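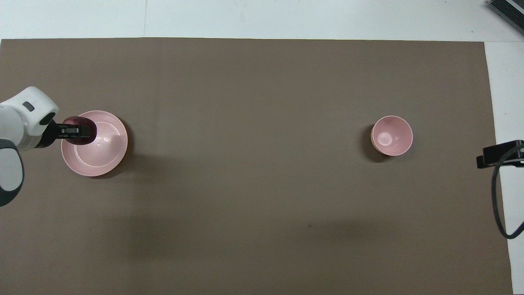
The Slowest Dishwashers in Fanville

The evening robotics class at Saliba Community College has one arm, nine students and a grading rubric that fits on an index card. The arm must pick up the item. The arm must put the item in the correct bowl. The student must not touch the arm, the item or the bowl, and must not say anything to the arm that would be inappropriate in front of a dean.

The last requirement was added in February.

Zamfira Buzatu has taught the course since it was called Industrial Controls II and met in a room with no windows. It now meets in a room with one window, and enrollment is up. She came to teaching after a career in packaging, where she spent years persuading machines to put cookies in trays, and she has kept from that life a deep suspicion of anything that works on the first try.

"If it works the first time, you've learned that it worked," she says. "I can't give you a grade for that."

What the students want, on the first night, is to make the arm do something impressive. Lorenz Aigner, who fixes elevators during the day, wanted it to deal cards. Sachiko Fujimoto, a retired pharmacist, had hopes of a robot that could sort pills. What they got was a table covered in brown paper, two pink bowls and the assignment known as Wide or Deep. The wide bowl is shallow with a low, flared rim. The deep one is closer to a cup. A small item goes in one or the other, depending on what Buzatu writes on the board, and the student's program is expected to know the difference.

A three-year-old can do it. Buzatu points this out at the start of every term, partly to encourage people and partly, I think, to watch their faces.

The Trouble With a Rim

I sat in for six weeks, expecting to write something brisk about the workforce of tomorrow. By the second week I was leaning forward in a plastic chair, silently begging a gripper to open.

The wide bowl is the friendly one. There is plenty of room to be wrong in it. An arm can come in from the left, a little high or a little far over, let go, and still be credited with a success. Students who start with the wide bowl become confident people. They go out for coffee at the break and talk about side businesses.

Then they are assigned the deep bowl, which sits on the far side of the paper, a long reach away, and does not forgive anything. Come in too low and the fingers hit the side. Come in too high and the item drops, catches the rim and leaves. In my second week, an item bounced off the rim, crossed the table and disappeared under a radiator. Aigner got down on his stomach with a flashlight and brought it back along with a pen and somebody's earring.

"In elevators," he told me, wiping off his shirt, "when you miss the floor by an inch, people write letters."

His fix, after three evenings, was to make the arm pause over the bowl before going down. It helped. It also gave his runs an air of terrible doubt, as though the machine had walked into a kitchen and forgotten why. The class named this version Endura. Fujimoto's program, which never pauses and never seems to be in any particular hurry, is called Zillia, after an aunt of hers who drove that way.

Tallying Up

Every attempt goes into a logbook. Buzatu insists on paper, and on ink, and on a short comment for each failure. The current volume holds 3,979 attempts from several terms of students, and it is the best thing I read all winter. "Closed too early." "Closed too late." "Did not close." "Closed on sleeve." One entry, number 344, says only "Why" and is initialed.

Florian Egger, the youngest in the group, read the whole thing over a weekend and came back with a chart. He had noticed that failures bunched up toward the end of the evening and proposed that the motors were drifting as they warmed. The class tested the theory with great seriousness. They ran the same motion again and again, early and late, and measured where the fingers ended up. The fingers ended up in the same place. The people typing the numbers, it was concluded, were getting tired. Egger's chart is still pinned by the door, with the axis label "motor temperature" crossed out and "Florian" written in.

He took it well. He has since moved his own turns to the first half of class.

An Open House, More or Less

The term's one public event is a demonstration for the rest of the college, which has the misfortune of being held next to the culinary program's. The culinary program gives out samples. Hedvig Løken, who runs the building's schedule and has a certificate in refereeing handball, keeps time for the robotics students and enforces the no-touching rule with real feeling.

The budget for the event was $400. Most of it went to a sign.

Aigner went first, and Endura did its pause. A boy in the front row asked his mother whether it was broken. She said it was thinking. It went down, let go and came back up, and there was applause, some of it from people holding tartlets. Fujimoto's run was over before the next group had finished sitting down, and she had to be asked to do it again.

Egger drew the deep bowl. He stood with his hands clasped behind his back, as the rules advise, and mouthed something that Løken chose not to hear. The first attempt clipped the rim. The second did too. On the third the item dropped in and stayed, and he made a small noise and sat down on the floor.

Buzatu gave him a B plus. The logbook comment for his first two attempts reads "nerves," and under it, in her handwriting, "robot has none, see me."

Next term she plans to add a lid.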